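Bench notebook, August -- hide glue, second batch

Picking up from the last page. The Tuker glue is gone, so this batch is the Sakeck granules, same jar size, finer grind. Soaked them in cold water overnight and started heating at 9:40. 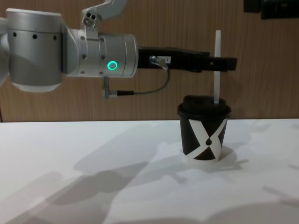 According to the note left on the previous page by the evening group, the first batch was held too hot and for too long, and the weak joints on the chair rails should not be blamed on the wood. Fair point. I went back to the log and the pot was on the high setting through lunch. I have crossed out my remark about the ash.

Batch 2 mix: 235 grams of granules, water to cover plus a finger. The soaked granules swelled evenly with no hard centers. Strained through the old curtain cloth into the inner pot. Held at 60 C for the first hour. It ran off the brush in a thin steady string, a little thinner than I like for end grain. Left the lid off for a while to let it thicken.

Test joints: 3 pairs of maple offcuts, long grain to long grain, planed that morning.

Pair A -- rubbed joint, no clamp. Grabbed quickly.
Pair B -- clamped, wood at room temperature. Some squeeze-out, gelled before I had the second clamp on.
Pair C -- clamped, wood warmed on the radiator shelf first. Much more time to line things up.

I broke all of them the next day over the edge of the bench vise. A and C failed in the wood. B let go partly along the glue line, with a shiny patch at one end where it had gelled too early. Same look as the bad rails from the Prunard chairs, so maybe chilled glue did some of the damage there along with the overheating. The two are hard to tell apart once the joint is open.

The pot thermometer reads low. Checked it against the Stelmakh one and at the top of the range I want, the Stelmakh said 69 while ours said 66. Wrote the correction on tape on the lid. Please don't peel it off again.

Smell is fine so far. Leftover glue went into the shallow tray in the fridge, to be cut into cubes when it sets. Use it up within the week and throw out anything with spots.

To do:
Clean the old glue off the Prunard rails with warm water and a stiff brush, no scraping on the tenons.
Let them dry fully before any test fit -- two days at least.
Warm the rails before gluing, same as pair C.
Order more granules. The jar is under half.
Find out who has the small brush with the tied bristles.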